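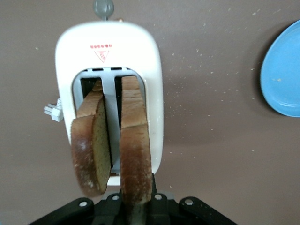

White toaster, top view.

December 8, 2022

Giving up sugar in my tea took most of the year. I started in March, on two spoons a cup, and figured I'd be done in a couple of weeks. I wasn't.

Cutting straight to none didn't work. I lasted two days and then had a bad afternoon at the Ketholm office and put both spoons back in. After that I went down by half a spoon at a time and stayed at each level until I stopped noticing it. The last half was the worst - plain black tea from the Bondville shops tasted like wet cardboard to me for a good while.

Baiba Jankauskaitė suggested changing the tea instead of fighting it, so I bought a tin of Abera loose leaf for $10.89. It's milder and I don't leave it in as long. I have it with a splash of milk now and it's fine.

I still take sugar in coffee. I only drink coffee at my sister's place in Dedska, so I'm not going to worry about that one. Next year I might look at the biscuits.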